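Jokance: hand-held gripper demonstrations at a dressing table
README, revised July 27, 2019

Read this before you download anything. The project page for Jokance makes it sound tidier than it is, and several people have already trained on it without opening a single recording.

Three views from the vanity station, two from cameras on the grippers and the last from a head-height camera:

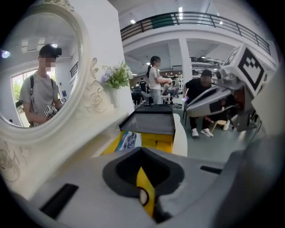
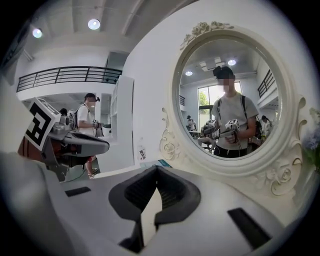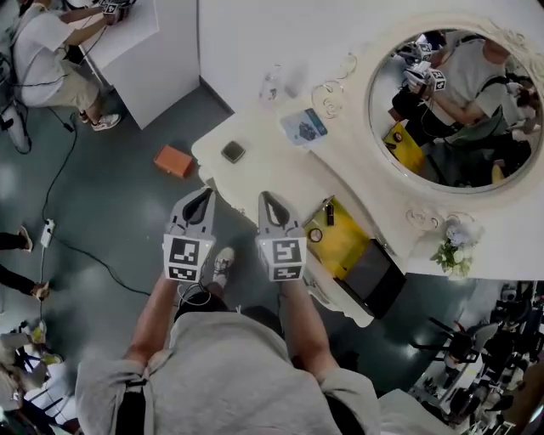
What you get

Jokance is a set of 1,000 recordings of people doing small tidying jobs at a dressing table with hand-held grippers. No robot was driven to make it. The idea, which we took over from the earlier Listitz set, is that a person who carries the gripper through a task leaves behind a path that an arm can later follow. We think this is partly true. Please treat the word "demonstration" in the file names as a hope.

Tasks are: put an item on the tray, take an item off the tray, move the tray, stand the bottle up, close the compact. "Stand the bottle up" was added late and has only 50 recordings. Don't report a separate score on it.

Each recording has its own folder with the video from each camera, the marker tracks, a gripper opening value per video frame, and a one-line text label. Labels were typed by whoever was free. Spelling varies, and "tray" and "dish" mean the same object.

What we doubt

The marker tracks. Position comes from the square printed markers on the grippers. When a marker turns away from every camera the track is filled in by a straight line between the last good point and the next. Filled points are flagged with a 1 in the last column. If you drop that column on loading, you are training on our guesses.

The mirror. Markers seen in a mirror come out flipped, and the detector mostly throws them away. Mostly. Ruggiero, the cleaning script, removes any track that appears behind the plane of the glass, but it needs the mirror position to be right and we measured that once per session. Expect some ghost paths near the edges. Any vision model you train may also learn from the reflection, where it gets a free second view of the hands. We have not tested how badly it does with the glass covered, and we would be wary of any result from someone who hasn't either.

The people. A human wrist bends in ways the arm at Sendemcombe cannot. When we replayed paths on that arm, 300 of them asked for a pose it could not reach. They are still in the set, listed in unreachable.txt. We argued over deleting them and left them in for anyone with a better arm.

The bystanders. The room was in use throughout. Other people pass through or work at the next station in many recordings, sometimes with grippers of their own, and their markers carry different ID numbers. Filter by ID. Faces have been blurred by an automatic tool, which misses some; if you find one, send us the folder name and we will pull it.

Success flags. "success = 1" means the person holding the gripper said it went well. Nothing else was checked. We went back over 20 of these and disagreed with enough of them that we stopped using the flag ourselves.

What it might be good for

Pre-training a policy that will then see real arm data. Testing marker trackers in an awkward room. Comparing how different people approach the same object, with the warning that most of them had been shown how by the same person.

What we would not use it for

Claims that a robot "learned from humans" with no arm data at all. We tried this. The arm got to the table and hovered over it. Reports of much better numbers have reached us, but so far without the code.

Loading

Run check_folders first. It prints any folder where the videos differ in length. Trim to the shortest. The clocks were matched by hand at the start of each session and drift after that, so don't trust timing across cameras in long recordings.

Known problems

Gripper opening is reversed in the first session (1 is closed).
Left and right are swapped in a few labels.
The calibration file for the head camera is a copy of the one from Listitz and is probably wrong.

A fixed calibration file is planned for August. It was planned before, too.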